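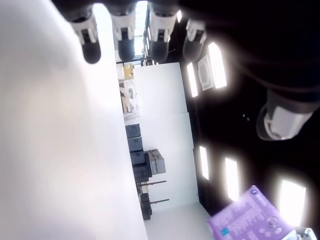 Four fingers side by side, black at the tips.

Marner Police Notices

Welcome, and thank you for stopping by. Marner Police Notices is a collection of 970 short public notices about burglaries, vehicle thefts, missing persons and road closures in the Lelonau district, typed up and tagged so that people can search them, count them or teach a class with them. It started as a folder on my own desktop, grew well past what a folder should hold, and has finally been put into proper shape.

Last updated: 23 Mar 2023
Maintainer: Yevhen Hutsuliak

What's in the folder

notices.csv holds one notice per row, with 20 columns. The ones you will probably want first are notice_id, issued, town, category, text and status. The rest are mostly bookkeeping (who typed it, which office put it out, whether a later notice changed it) and you can ignore them for a good long while.

places.csv is a list of towns and road names with the spellings we settled on. Stindosari alone turned up in several spellings, one of them with a hyphen, and I have kept the originals in a separate column for anybody who cares about that sort of thing as much as I do.

corrections.txt is a plain running list of mistakes we have found and fixed, newest at the top.

Where the notices come from

The district office puts out printed notices and pins them up outside the Marner and Stindosari stations. Most of ours were copied from those sheets. Others came from the Whitlock weekly bulletin, which reprints them with small changes – usually a shortened first sentence, now and then a different time of day. When we had both versions we kept the station sheet and marked the row with a "b" in the source column.

How the tagging was done

Two readers tagged 300 of the notices separately and then sat down together to talk over the ones where they disagreed. Everything else was tagged by one reader. The hardest line to draw was between "theft" and "burglary," because the notices themselves use the two words pretty freely. We went by whether a building was entered, and left the tag as "unclear" if the text didn't say.

A set of 200 notices is marked "test" in the split column. Please leave those alone until you are ready to check your results!

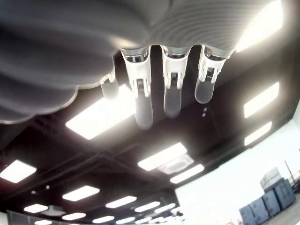
Names and privacy

Names of victims, witnesses and suspects have been replaced with short codes such as P1 and P2, and house numbers are gone. Officers speaking for the district are listed by rank only. If you recognize yourself or a relative in a notice and would like it removed, write to me and I will take it out, no questions asked.

Things to keep in mind

A notice is an early account. Plenty of them were put out within hours, and a count of injured people or stolen cars may have changed later without a second notice ever going up. December is thin in every year we cover, as the Stindosari station closes its front desk for part of the month. Please don't read that as a quiet month for crime.

Opening the file

The text is saved as UTF-8 with commas between fields and double quotes around anything long. Some spreadsheet programs will try to turn notice_id into a date, so set that column to text when you import it.

Fixes and questions

Send corrections by email with the notice_id in the subject line. I read everything, though I can be slow about it in the spring.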